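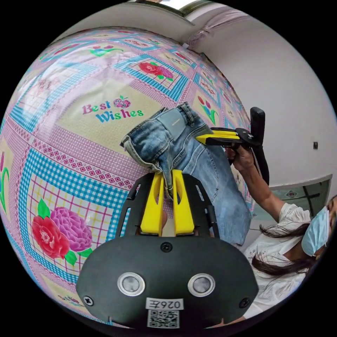
Why Do Blue Jeans Fade?

I have a favorite pair of jeans. They started out so dark they were nearly black, and now they look like the sky in June! So where did all that blue go?

Blue jeans are colored with a dye called indigo. Most dyes soak deep into the thread, but indigo is a bit lazy and mostly hangs around on the outside. If you could slice a jeans thread like a carrot, you'd see a blue ring with a white middle. (I tried it with scissors and a magnifying glass. Fiddly, but it works!)

Every time you kneel, climb or slide, tiny bits of blue rub off. Knees go first. Mine did, anyway, after one summer on the big slide at Gazi Park. Washing takes some more blue away, and so does sunshine.
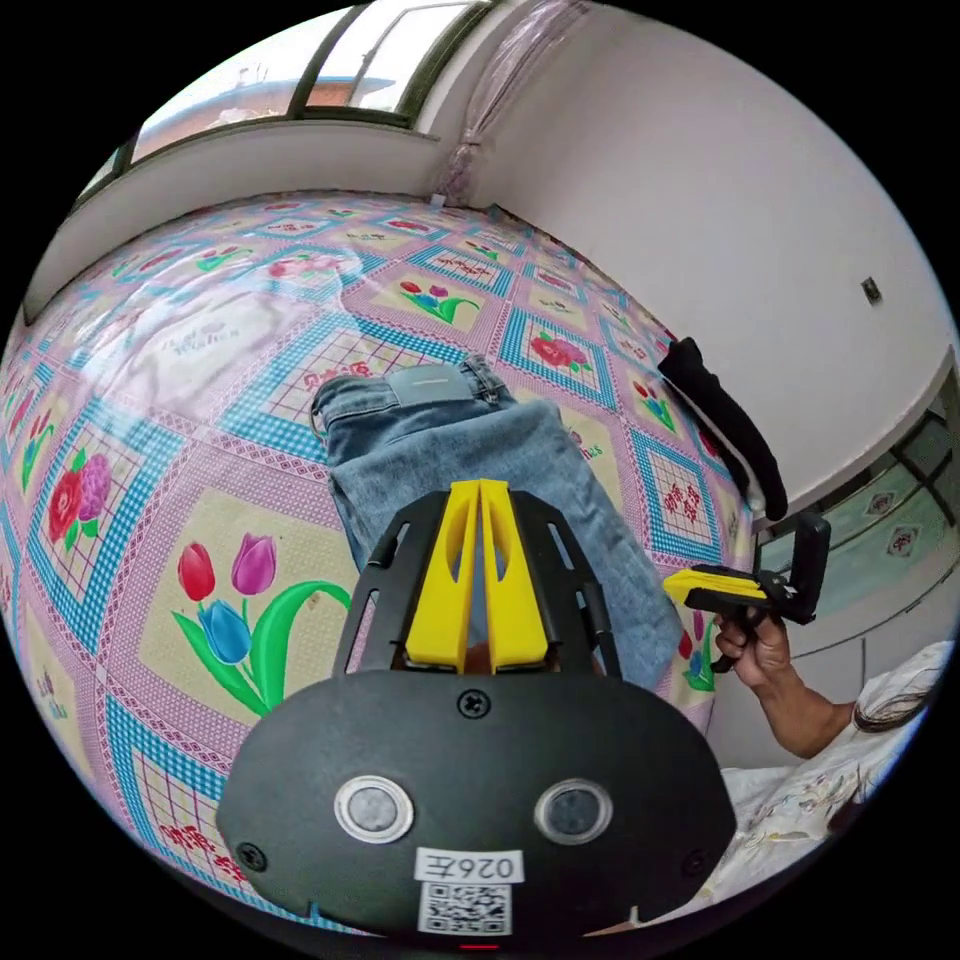 Two bright yellow fingers, side by side.

Try it yourself

Ask a grown-up for 2 scraps of old denim. Rub one with sandpaper until your arm gets tired, then put it next to the other. Can you see the white threads peeking out? Keep your scraps in a notebook and write down how long you rubbed.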